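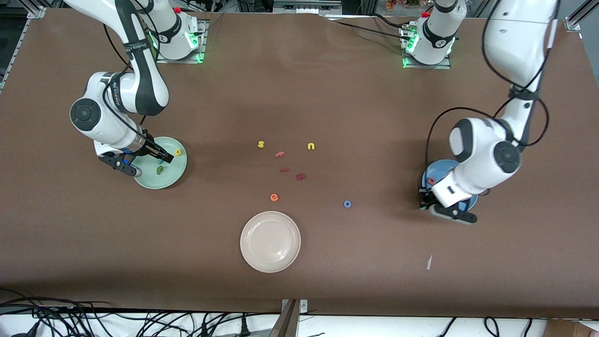
The two-arm cell at Bradport on letter sorting, with foam letters and three plates.

Questions I keep getting about the Bradport cell

I'm Stepan Kravets and I look after the two-arm table at Bradport. I get the same handful of emails every month, so I've put my answers in one spot. If yours isn't covered, drop me a line (Friday is my desk day, so that's when you'll hear back).

Which arm is left and which is right?
Go by the robot's point of view, as if you were sitting where the bases are and looking out over the table. So the arm on the left of the photo is the right arm. Everyone gets this wrong once, me included, and I spent a whole morning tuning the wrong wrist! The labels in the Sumenik software follow the same rule.

What do I check before powering up?
Walk around it first. Have a look at the bolts on both base plates, make sure nothing is leaning on the arms, then find the red button on top of each base so you know where your hand is going if things go sideways. When both bases show green, I run the slow warm-up, which takes 9 minutes. Please don't skip it in December when you're keen to get to the barbie.

How do you route the cables?
On the outside of the arm, with a generous loop at the elbow and another down near the wrist. My first go was much tidier, all pulled in snug, and it tugged on the connector every time the arm stretched out. Leave more slack than looks right. Then move each joint by hand through its full travel and watch the loops, especially where they pass the gripper.

How often do the grippers need attention?
I wipe the fingers at the start of every shift and check the screws once a week. The finger pads get swapped at 2,000 grips, or sooner if they've gone shiny. A pair lasts us nearly four weeks. I buy ours from Ndlovu and keep a spare set in the drawer under the monitor.

Why foam letters?
They're cheap, they squash a bit, and a bad grip doesn't hurt anything. They're also fiddly little shapes, so if one finger is sitting low you'll find out pretty quickly. I do a few picks with them after any gripper work, before I put real parts on the table.

One arm is landing a bit off. Is it broken?
Probably not. Check that its base hasn't shifted, then redo the four-point touch-off for that arm only. If it's still out, look for a loose finger screw. After that I'd ring the folks at Sinbridge, who did our last joint repair, and have the error log open when you call.

Can I move the plates?
Sure, just save the new positions under your own name and leave mine alone!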